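Desktop computer tower

A desktop computer tower is an upright case that holds the working parts of a personal computer, with the screen, keyboard and mouse kept outside it. Towers are usually taller than they are wide and stand on or under a desk. They are among the friendliest machines ever sold to the curious. Take off one side panel and nearly everything that makes the computer go is laid out in one place, in colour, with labels!

Case and frame

Most towers have a steel inner frame with an outer shell of painted steel, plastic or both. The frame does the real work. It carries the mounting points for the motherboard, the openings for the rear sockets and the cages for the drives. On older office models the side panel is held by thumbscrews or a latch, and the whole thing can be opened in under a minute. People who repair towers generally lay them on their side first, open side up, so that parts can be lifted straight out and loose screws stay where they fall.

Motherboard

The motherboard is the large printed circuit board to which everything else connects. Green was the everyday colour for decades and is still common in office machines, while boards sold to hobbyists are more often black. Large makers have often printed their own name or logo on the board, a small pleasure for anyone trying to work out what they have rescued from the curb.

The processor sits in a square socket, held down by a metal retention frame with a lever. In normal use it is hidden under a heat sink and often a fan, with a thin layer of thermal paste in between. Once those are off, the silver lid of the processor is visible, and its model number can usually be read after a gentle wipe.

Memory modules stand on edge in long narrow slots near the processor. They click in at both ends and only fit one way around, thanks to a notch in the contacts. Adding memory is the classic first upgrade, and for many people it is the moment a computer stops being a mystery box.

Drives and cables

Hard drives live in a metal cage or in plastic bays, commonly toward the front of the case. Many office towers use coloured plastic tabs to mark the parts a person is meant to touch. Blue is a favourite: squeeze the tabs and the drive slides free with no tools at all. It is a lovely bit of design and deserves more praise than it gets.

Data travels over SATA cables, which are flat and thin and replaced the wide grey ribbons of earlier machines. Power comes by separate wires in a long-standing colour code. Yellow carries 12 volts, red carries 5 volts, orange carries 3.3 volts and black is ground.

Power supply

The power supply is a closed metal box that turns household current into the low voltages used inside the case. Its label lists the output of each line, along with safety and certification marks. The box can hold a charge after it has been unplugged and should never be opened at home. A faulty one is simply swapped for another of the same shape and connector type.

Repair and reuse

Old towers have a long second life. They are turned into file servers, classroom machines and living-room game boxes, and they supply spare parts to one another for years. A community parts survey published by Torkton in August 2021 logged 494 donated towers, of which only 26 had no part worth keeping. Memory was the item most often saved, followed by drives.

Dust is the usual enemy. A soft brush and short bursts of canned air will clear most of it, with the fan blades held still by a finger.

See also

Computer case
Motherboard
Power supply unit
Computer recycling

This page was last edited on 24 Mar 2022. 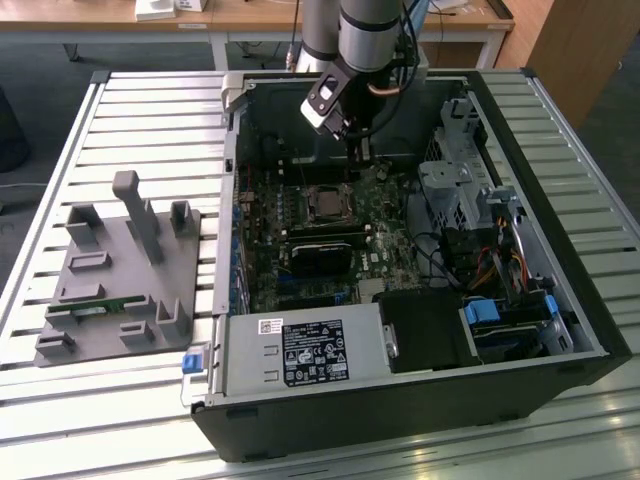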